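Plevedlow 放置任务，释放门控对照
2025年12月9日

接着上一条记录做。任务仍是 Marnier 任务集里的纸卷放置：夹爪取浅紫色纸卷，移到马桶盖上的黑色圆环处，对准后松开。策略主干用 Urex，不改网络，只在动作输出端加一个释放门控。今天跑完基线和门控两组，下面记设置、数字和没弄明白的地方。

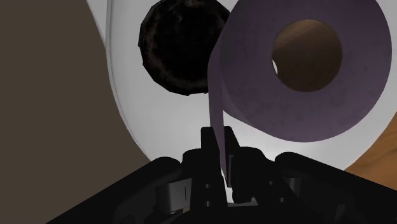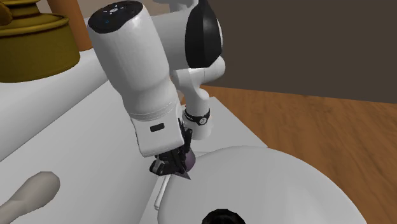
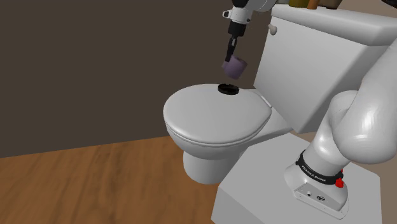
三张均为仿真渲染。

一、问题

基线的主要失败出在最后一段。接近和夹取都过得去，到圆环上方时纸卷轴线还是歪的，策略照样给出张开指令。第三张是典型的待释放姿态：纸卷在圆环上方略偏左，轴线倾斜，端面朝右下。这种姿态应当先回正再下降，基线里有相当一部分直接松手。

Kirsty Tosh 七月份提过一个解释：演示数据里释放前的回正动作很短，动作块长度取 12 时，回正和张开经常落在同一块里，执行时中间没有重新观测的机会。把块切短可以缓解，但夹取阶段抖动变大，总成功率反而下降，那一组没有保留。

二、方法

门控量只用两项：
（1）纸卷轴线与竖直方向的夹角 θ；
（2）纸卷中心在圆环平面上的投影与环心的距离 d。

当前块内出现张开指令时，先查 θ 和 d。两项都在阈值内，放行；任一项超限，截断该块，夹爪保持闭合，取新观测重新推理。连续截断达到上限后强制放行，避免死循环。上限写在配置里，两组共用同一份配置文件，基线把门控开关置零。

θ 和 d 目前直接读仿真真值，换成视觉估计是下一步的事。所以今天的结果只能说明“知道姿态时门控有没有用”，不能说明整套方法能用。写进周报时这句要保留。

阈值没有细调。在开发种子上粗扫了一遍，取曲线平的那一段，评测种子没有参与。

三、设置

训练数据：3000 条演示，与上次相同，没有新增。
评测：每组 600 次，两组初始状态逐一配对。
随机化：纸卷初始位姿、臂的初始关节角。圆环和马桶位置固定。
动作块长度：12。
成功判据：松开后纸卷与圆环接触，轴线夹角在判据阈值内，静置一段时间后仍满足。判据阈值比门控阈值宽，两者不要混用。
计算：Gumede，单节点，渲染与推理同卡。

四、结果

基线：成功 426，失败 174，成功率 71.0%。失败中倾斜释放 91，其他 83。
门控：成功 495，失败 105，成功率 82.5%。失败中倾斜释放 28，其他 77。

倾斜释放降得明显，其他失败基本没动，与预期一致，门控不干预前段。83 和 77 的差别暂不解释，截断会改变后续推理的随机数序列，配对在第一次截断之后就不严格了。

剩下的 28 次里，多数是到达截断上限后强制放行。回放看，策略收到的新观测和上一次几乎一样，输出也几乎一样，夹爪停在原处不动，直到上限。也就是说，门控能拦住错误的张开，但给不出回正动作。少数几次是放行瞬间姿态合格，张开过程中一侧指面先脱离，纸卷被另一侧带歪。后一种要看接触参数，不算策略的问题。

五、纸条

纸卷模型外侧带一条松开的纸条，第一张能看到它垂进两指之间的缝里。这部分网格之前一直当作纯视觉处理，没有碰撞体。Blair Ritchie 检查资产时发现碰撞体是按整个网格的凸包生成的，纸条也被包了进去，凸包一侧因此多出一块实心体积。

影响：
夹取时指面可能压在这块多出来的体积上，看渲染是夹着纸条或贴着卷面，物理上是夹着凸包边缘。
θ 由刚体位姿算，不受影响。
d 用的是刚体原点，原点在卷心，也不受影响。
接触判据受影响，凸包边缘碰到圆环也会被算成接触。

两组用的是同一份资产，对比仍然成立，绝对数字存疑。82.5% 这个数在资产修好之前不外发。

修法：卷体用分段凸块拼成空心圆柱，纸条单独留作视觉网格，不参与碰撞。Blair 已经改了一版，静置测试能通过，夹取测试时指间有轻微穿透，减小仿真步长后消失，但评测耗时变长。步长取多少还没定。

六、视角

第二张这个机位从侧上方看腕部，夹爪附近遮挡严重，只能看到纸卷的一部分，用来估 θ 不够。第一张的视角离夹爪近，卷的端面和纸芯都清楚，但圆环的位置在这类近景里不好定。第三张的机位能同时看到纸卷和圆环，两者相对关系最直接，臂从上方下来时也没有挡住圆环。

做视觉估计时先用第三张的机位作主输入，近景作辅助，第二张的机位暂时不接。Kirsty 的意见是三路都接，让网络自己去权衡。可以作为消融，不作为默认。

七、待办

1. 新碰撞体合入 Plevedlow，两组重跑，配对方式改为每次推理单独设种子，截断不影响后续序列。
2. 截断后在观测上加一个标志位，试策略能否学会回正。需要在演示里补对应片段，先从已有的 3000 条里切，不够再采。
3. 强制放行的那部分单独存回放，按 θ 和 d 哪一项超限分开放。
4. 检查张开过程中两侧指面脱离的时间差，记录左右指的接触力曲线。
5. 成功判据里“静置一段时间”写成具体步数，目前散在两个脚本里，数值不一致。今天两组用的都是评测脚本里的那个。

原始日志在 Gumede 的共享目录，子目录名为 release_gate，基线和门控分开。旧资产不要覆盖，重跑时另起目录。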